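Foro > Oficina y teletrabajo > Café, cocina y convivencia

Tema: ¿Tazas propias o tazas comunes en la oficina?

marmita_20
Buenas a todos. Abro hilo porque en mi trabajo llevamos desde octubre dándole vueltas a lo mismo y ya no sé si la rara soy yo. Somos 39 en planta, una sola cocina y un fregadero donde caben cuatro platos mal puestos. Hasta ahora cada uno traía su taza de casa, y el resultado es un armario que no cierra, tazas de gente que se fue hace años y una con el asa pegada que da miedo tocar. La empresa propone tirar todo y comprar 60 tazas iguales, blancas, de las de Grimach, apilables. A mí me parece estupendo, pero media oficina se ha puesto como si les quitaran las vacaciones. ¿Vosotros cómo lo tenéis?

Tolmo
Comunes y a mucha honra. Nosotros pasamos a las Grimach y el armario por fin cierra. Eso sí, compra de más, que desaparecen. Hay gente que acumula tres en la mesa con un dedo de café dentro y tan tranquila.

pepa_lirio
Pues yo totalmente en contra, lo siento. Mi taza es mi taza. La friego yo, sé quién ha bebido de ella (yo) y me cabe justo el té que quiero. Las de catering son pequeñas, pesan y se enfrían enseguida. Y lo de la higiene no me lo trago – un lavavajillas de oficina en programa corto no limpia el carmín ni a la de tres.

marmita_20
Pepa, el carmín te lo compro jajaja. Pero es que tú friegas la tuya. Aquí el problema son los que no.

Nando Brezo
Yo estoy en medio. En mi oficina cada cual trae la suya pero con norma: una por persona, con nombre debajo, y la que duerme en el fregadero dos noches se va a una caja. Funciona regular, pero funciona. Además mi taza azul tiene ya su historia, me la traje de la oficina anterior y no pienso cambiarla por una anónima.

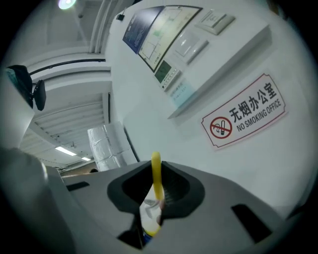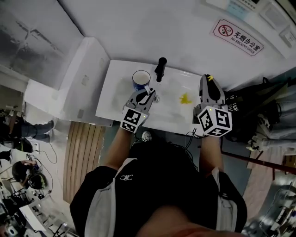 Ok-hee Sun comentó en el hilo viejo de cafeteras que en su empresa probaron las tazas comunes un trimestre entero y volvieron a las personales, porque nadie se sentía responsable de fregar lo que no era suyo. Yo eso lo he visto también con los táperes, ojo.

Tolmo
Eso se arregla con un lavavajillas decente, no con tazas con nombre. Nosotros tenemos un Prureo pequeñito y lo pone en marcha el último que sale. Fin del drama.

Nando Brezo
Claro, y el último que sale siempre es el mismo pringado.

Tolmo
Siempre soy yo, sí. Pero prefiero darle a un botón que oler ese fregadero por la mañana.

pepa_lirio
¿Y lo caro que sale? Entre tazas, máquina y pastillas te plantas en un dineral, para que luego la gente siga bebiendo de un vaso de papel.

marmita_20
Las tazas nos salen por unos 100 euros en total, que tampoco es una locura. Lo del lavavajillas ya es otra guerra, habría que hacer obra debajo de la encimera y el casero no quiere ni oír hablar. Voy a proponer lo de la caja de Nando, a ver si cuela. Una duda, ¿qué hacéis con las tazas huérfanas? Me da cosa tirarlas.

Nando Brezo
Lápices, clips, una suculenta. La del asa pegada, a la basura sin mirar atrás.

pepa_lirio
Y avisa antes por correo a los que se fueron, que una vez tiramos la de un compañero que volvió al mes y todavía me lo recuerda.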